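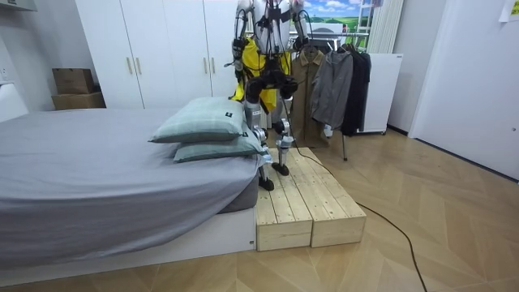 Notes of the software meeting, Sedham office, 08/01/2022

Present: Nadja Wallner (chair), Bastian Strobel, Lamduan Phromma, Ulises Pacheco. Marianna Lis joined by phone from Dusdale for items 2 and 3. Notes by Ulises, who admits he isn't neutral on item 2.

1. Last meeting's actions
Log viewer fixed. The clock drift between the arm controller and the cameras has not been fixed, and it has now been carried over twice. Bastian said it was small. Nadja asked how small and he didn't have the number with him. Carried over again, with a number this time.

2. Garment planner (Somley)
Bastian wants the new planner merged into the main branch. It picks a grasp point on the cloth, lifts, looks again and chooses where the second hand should go. He reported 300 simulated runs and was pleased with them.

Lamduan was less pleased. The simulated cloth has one layer and no lining, and it hangs the way the solver says it should. She asked what happens when a dark lining folds over a bright outer side and the segmentation decides it has found two garments. Bastian said the tracker copes. Marianna asked to see it coping on real fabric before anyone writes that down, so it's written here as a claim only. 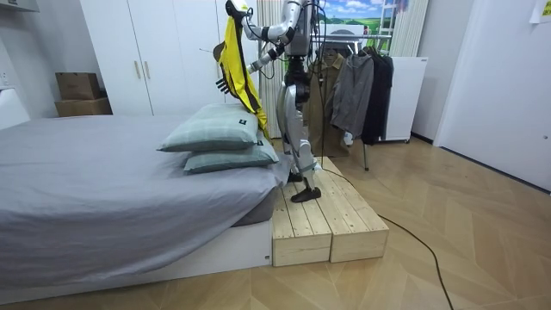 Lamduan's other worry was the second hand. When one arm holds the cloth high, the fabric hides a good part of the working area from some angles, and the planner fills the gap with its last estimate. That estimate can be stale. She would like it to wait and look again – Bastian thinks this will make everything painfully slow. Nobody had timed it.

Ulises said we've been here before with Petchrat, where the planner looked fine until the cloth changed. Nadja asked that we stop bringing up Petchrat unless there is a log to go with it.

Decision: no merge yet. The planner stays behind a switch, off by default.

3. Training data
Marianna has gone through the 3,658 labelled grasps. She found 16 where the label says "held" and the fingers are closed on air. Bastian called this very few. Marianna pointed out that she only found them by sorting on finger force, so labels wrong in some other way would still be in there. No decision on relabelling.

4. Balance and reach limits
Short item. The whole-body controller still treats reach as an arm problem and leaves the legs to sort themselves out. Nadja doubts this will last once both arms are asked to go up and forward together. Bastian to add a check that refuses a plan instead of trimming it silently.

5. Actions
Bastian: clock drift figure; refusal check.
Lamduan: 7 runs with a lined garment, switch on, all logs kept including the bad ones.
Marianna: second way of sorting the labels.
Ulises: find the Petchrat log or drop it.

6. Any other business
Bastian asked for his disagreement on item 2 to be noted. Noted. Next meeting when Lamduan's runs are in.

Filed under: Meeting notes, Manipulation, Planning

We use cookies to remember your settings. Accept all | Manage choices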